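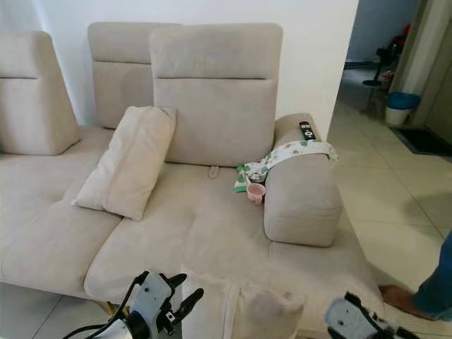
Bhatia

3.2 What ends up on the sofa

I'll admit I didn't plan to write a whole section about a couch. But when I went back through my notes from October, the sofa kept coming up more than the kitchen or the hallway, so it gets its own section (sorry, hallway!).

The one I use here is a big beige sectional with upright headrests, a chaise and a fat padded armrest. Throw pillows are the easy part, in my view. They're supposed to be there, and the only thing people argue over is where. In the Starus interviews the answers fell into 2 camps: pillows up against the back, or pillows wherever the last person left them. I'm in the second camp myself and I've tried not to let it color the coding.

Everything else is what I call drift, a word I borrowed from the Remenov household notes and then stretched a bit. Drift is stuff that belongs in another spot, or has no spot at all, and settles on the nearest soft surface. Armrests are terrible for this. They're flat enough to work as a table and close enough to reach without getting up. Figure 3 has a remote and a polka-dot cloth on the armrest, a little pink cup down on the seat next to it, and a crumpled beige cloth over the front edge. 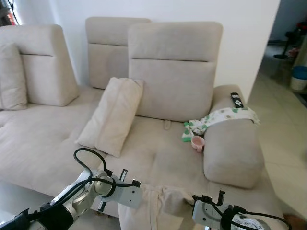 Figure 3. Sectional sofa with drift items on the armrest and seat.

I coded the remote as "at home" and went back and forth on the cup before calling it drift. Cloths were harder, and I come back to them in Section 8.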